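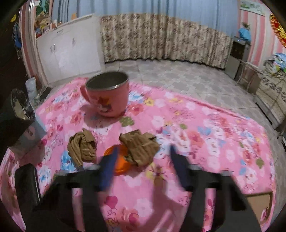

**Mantel de flores rosa: manchas de cítrico y cercos de taza, ¿se puede salvar?**

Hola a todos, voy con prisa porque tengo gente a comer y la mesa está como está. Mantel rosa chillón, de rosas grandes, heredado. Encima vive todo: la taza rosa, papeles arrugados, la fruta, cajas que nadie guarda.

El problema: cercos. Dos de café con leche, ya secos, y una zona donde se peló fruta y quedó como amarillenta. Creo que es algodón con algo, la etiqueta se borró hace siglos. Lo rojo de las rosas me da miedo, una vez lo metí con una camiseta blanca y la camiseta salió rosa. Así que destiñe, o desteñía.

Lo que he hecho ya:

- agua fría y jabón de manos, nada
- un quitamanchas en barra Nadum que tenía por casa, aclaró un poco uno de los cercos
- frotar con un papel de cocina (mal, lo sé, ha quedado pelusilla)

Dudas. ¿Lo meto a la lavadora y a qué temperatura? ¿El limón sirve o empeora? Y de paso, si alguien tiene un truco para que la mesa no acabe siempre de almacén, lo agradezco. Casi no tengo cajones en esa habitación, solo un armario que ya va lleno.

Gracias!!

*publicado por* **manteles_y_migas**

---

**rosaleda_sur**

A ver, rápido. Limón NO. En tela estampada te come el color y encima si le da el sol peor. Lejía tampoco, ni la "suave".

Primero prueba de color: esquina de abajo, la que cuelga, mojas, aprietas con un trapo blanco. Sale rojo en el trapo = lavado a mano y frío. No sale = lavadora, sola la pieza, programa corto.

Para el café con leche lo que hay que quitar es la grasa de la leche. Una gota de lavavajillas, del de fregar a mano, sin color si puede ser. Lo extiendes con el dedo, 3 minutos y aclaras del revés, o sea con el chorro por detras de la tela. Repites. A la segunda o tercera suele irse, a la que no, déjalo toda la noche en agua fría con percarbonato, pero solo si la prueba salió limpia.

Nada de agua caliente hasta que no quede mancha. Y nada de secadora.

Lo amarillo de la fruta es más puñetero. Si es aceite de la piel, mismo lavavajillas. Si es zumo viejo, igual ya no sale del todo. Yo tengo un mantel Draltgate con una marca de mandarina que lleva ahí dos navidades y le pongo el frutero encima y a correr.

---

**el_trastero_de_kunov**

Mételo a 50 y ya. Yo lavo todo a 50 y nunca me ha pasado nada.

> *respuesta de rosaleda_sur:* con rojos que ya destiñeron una vez no, por favor. Que luego las rosas blancas acaban rosas tmabién.

> *respuesta de el_trastero_de_kunov:* bueno, los míos son lisos. Retiro lo dicho para el tuyo.

---

**tapetes77**

Yo contesto a lo de la mesa, que de manchas ya te han dicho. 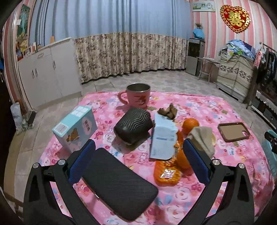

*Última modificación de la página: julio, 18:40*

Lo de la mesa-almacén: separa por lo que se queda y lo que pasa. Lo que se queda, poquísimo. La taza y la fruta, vale, y la fruta en algo con base, unas naranjas directamente sobre la tela acaban dejando marca en cuanto una se pone blanda. Lo demás está de paso.

Estuches y fundas: los negros alargados, los de tapa con relieve, todos a una misma caja de pie en el armario. De canto, como libros. Si el armario va lleno seguro que hay algo dentro que es solo cartón.

Las cajas de cartón. Ay, las cajas. Esa azul clarito con el osito es mona, ya, pero o la usas o va al reciclaje. Una caja vacía en la mesa llama a otra. Si la quieres conservar, dale un trabajo: pilas, cables, medicinas, lo que sea, y fuera de la mesa. Las planas, si están vacías, dobladas y al contenedor el mismo día.

El papel arrugado a la basura cada vez que te levantas. Ni lo pienses.

Y para los cercos: posavasos. De fieltro no, que traspasan, de corcho o silicona. Yo compré unos Zürcher en la ferretería de abajo, pack de 2, feos como ellos solos pero no resbalan. Otra opción es un hule transparente encima del mantel, se ven las flores y pasas la bayeta. Pega un poco en los codos en verano, aviso.

Ah, y la pelusilla del papel de cocina: con el mantel bien seco, cinta adhesiva de la ancha enrollada en la mano al reves. Sale en nada.

---

**manteles_y_migas**

Edito para contar: prueba de color hecha, salió un pelín de rojo en el trapo, así que a mano. Los cercos se fueron con el lavavajillas, tres pasadas el peor. Lo amarillo sigue, más flojo. Se lo comentaré al frutero.

El hule no me convence, los posavasos sí. La caja del osito se queda (para pilas). Si alguien sabe algo más de lo amarillo que escriba, el hilo sigue abierto.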